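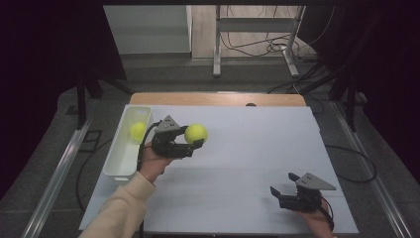
4. What the communiqués call the place

The dispute between Civdale and Trarach over the Torko bank has produced very little violence and a great deal of paper. The bank is a low stretch of shingle and marsh in the strait, good for seabirds and poor for almost everything else. Both governments claim it, both issue fishing permits for the water beside it, and both send officials to meetings at which the other side's permits are not discussed. This section deals with the documents those meetings leave behind, and in particular with the problem of what to call the thing the two sides are talking about.

We collected 80 official statements, press notes and joint communiqués. Of these, 30 are joint texts, agreed word by word by both delegations. The remainder were issued by one government alone, often within an hour of the other's, and often describing what seems to be a different meeting. Unilateral texts are the easier ones to read. Civdale writes "the Torko bank", Trarach writes "the Outer Torko Islands", and a reader who has lost the cover page can still tell whose foreign ministry paid for the printing. The plural matters a good deal in Trarach, where it is held that the bank consists of several islands at high tide. Civdale's hydrographers hold that at high tide it consists of the sea.

Joint texts are harder. Neither name can appear without the other, and neither side will accept an order in which its own comes second. Early drafts tried printing both names in both orders, each pair in its own paragraph, which made the documents twice as long and no clearer. The present practice dates from the Bukhari round, named after the hotel where it was held, and it has been followed more or less faithfully since. Under the Bukhari wording the bank is never named. It becomes "the area", and in later texts "the area under consideration".

This worked well enough until there were other areas to consider. In 19 of the joint texts the phrase occurs in a sentence where it could refer either to the bank or to something else entirely, such as a customs post, a ferry berth or, in one memorable case, the agenda item on veterinary certificates. We do not think the drafters were careless. Awan's study of the translation staff suggests that such passages were the slowest of all to agree, and that both sides left the table content with a reading the other would have refused. Daniyal Awan interviewed clerks who had sat through several rounds, and one of them recalled a whole evening spent on a comma. The comma was removed, and came back in August.

There is a respectable argument that vagueness of this kind is useful. A text that settles nothing can be signed by people who agree on nothing, and a signed text keeps the next meeting in the diary. Fishing crews on both shores are said to prefer a dull dispute to a lively one, and the record bears them out to some extent: in periods when joint texts were issued regularly, complaints about seized nets were fewer. We would be cautious about reading much into this. Regular meetings are also held when relations are already good, and it may simply be that governments in a better mood both talk more and seize less.

The argument has a second weakness, and it concerns the people who come later. A phrase that both delegations understand on the night is handed on to officials who were not in the room. By the time the ferry timetable was being negotiated, the Civdale team took "the area" to include the landing stage on the mainland side, while their opposite numbers took it to stop at the low-water mark. Both could quote the same paragraph of the same agreed text. The matter was referred to a working group, which met, produced a communiqué, and referred to the landing stage as "the facility in or near the area".

We also looked at statements made when one side did something the other disliked. The best documented case is Trarach's decision to put a coastal radar on the headland facing the bank. Its spokesman called the installation routine, said it was aimed at no one, and added that it should have no effect on the talks. Civdale's ministry replied that it was following the matter closely, and then, two paragraphs further down, confirmed that its delegation would travel as planned. A reader in search of a crisis must look hard. Of the unilateral texts which protest at some action by the other side, only 2 threaten to suspend the talks, and both use the conditional. Protest and continuation seem to be drafted as a pair, and the clerks Awan spoke to kept the standard wording for each in the same folder.

It would be wrong to conclude that the words do no work. The clearest sign that they matter is how rarely either side will change them. When a new minister in Civdale used the name "Outer Torko" in a radio interview, apparently by accident, the ministry had issued a correction before lunch, and Trarach's press quoted the slip for the rest of the season. The minister's later remarks on the subject were read from a card.

Section 5 turns from names to maps. The difficulty there is of the same kind, with the added complication that a map has to put the line somewhere, and the joint maps we have seen avoid this by placing the legend over the strait.

Contact the editors | Copyright remains with the authors | Back to top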